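Wed 11 December
Reading time: 4 min

Stock list, orange items, second part

I continue from the page where Melaniia stopped. The red and the blue things are finished and checked by her. The orange ones were left for the end because they give the most trouble, and now I understand why she left them.

The list in Votness has 396 lines. Many of them say only "orange, small" or "block, orange", with no size and no place. When Urmas looked for one of these in November he brought me three different things and all three fitted the line. So the rule we agreed with Solène is the following: every line must have a colour, a shape, a material if we know it, and the place where the thing lives. If we do not know the material we leave the field open and we do not guess. I had written "rubber" for two pieces last week, only from the touch, and I have taken this out again.

About the colour word. Eilif would like to have "red-orange" and "orange" as two colours. I tried it in the morning with the pieces from drawer 703. By the window I put the foam ball to red-orange, and under the ceiling lamp I was not so certain any more. Inna did the same test without seeing my paper and she divided them in another way. I propose that we keep one word, orange, and write in the remarks whether the surface is matte or shiny. This is easier to agree on, and it helps more when you stand in front of the drawer and search.

The worktop is also a part of the problem. It is beige with speckles, and small pale things disappear on it. The orange is easy to see, the pink less so, and for anything white or grey I would ask for a dark tray below. Solène knows where the old trays are.

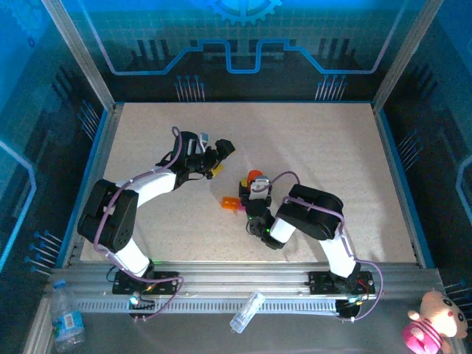
Orange block and a small pink piece on the speckled top. 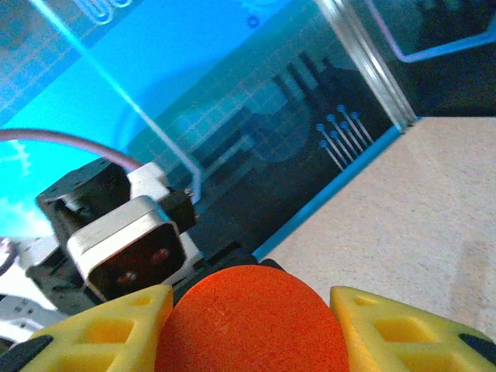 Foam ball, matte. 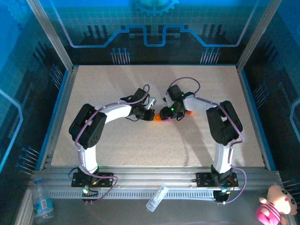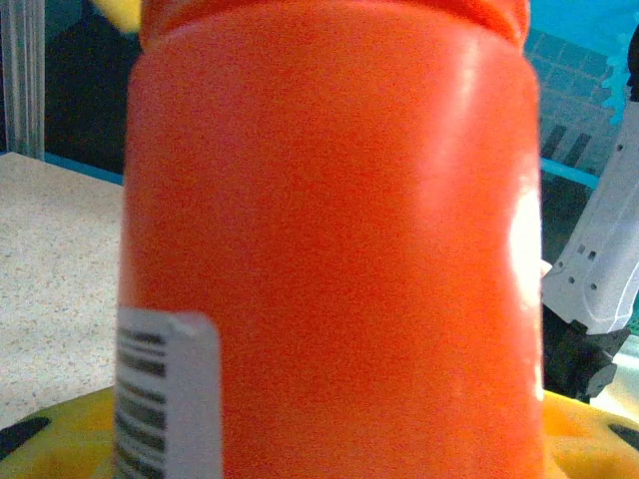

Orange bottle, the side with the barcode.

For bottles I want to write down how we do the labels, so that it is the same for everybody. The label goes low on the body, on the straight part, well under the shoulder. If it sits on the curve the corners lift after some weeks and then the reader does not take the code. The code stands vertically. I know that Urmas prefers it lying, but on a round bottle a lying code goes too far around the side and the reader loses the last bars. We tried both ways in November and wrote the result on the inside of the cupboard door.

The shine is the second difficulty. With the lamp from the right side there is a white spot on shiny plastic, and when the spot falls on the label I have to turn the bottle in my hand two or three times. Moving the lamp a hand's width to the back was enough for most of them.

Foam has no label at all. The glue of the Ernura labels does not hold on it, and when you pull it off it takes a bit of the foam away. Until now we put the foam things into a bag and labelled the bag, but then the bag is opened and the thing and its label go separate ways. Inna suggests a small card in the compartment, with the line number written in pencil. I like this and will do it for the balls first.

Labels: one roll has 3000, and I thought this would last us for years. After the red, the blue and the bottles we have used 1000 already, a good part of them for printing mistakes (the printer begins every new job with one empty label, please do not throw it away, it can be written on by hand).

Lines still open:
- two orange pieces with rounded ends, no line number found
- "cap, orange, Kravets": is it the cap of a bottle or the end cap for a profile? Ask Eilif.
- pink pieces are partly under "red" and partly under "other". I would move all to "pink", if Melaniia agrees.
- the clear tubes have no line in the list. Do we count them as stock or as packaging?

Drinking bottles please not in the work area, also when they are closed. I put this here again because the sheet on the door has fallen down.

Tomorrow I do the yellow ones with Inna. We need the key for the upper cupboard, which was with the Ulum papers when I last saw it.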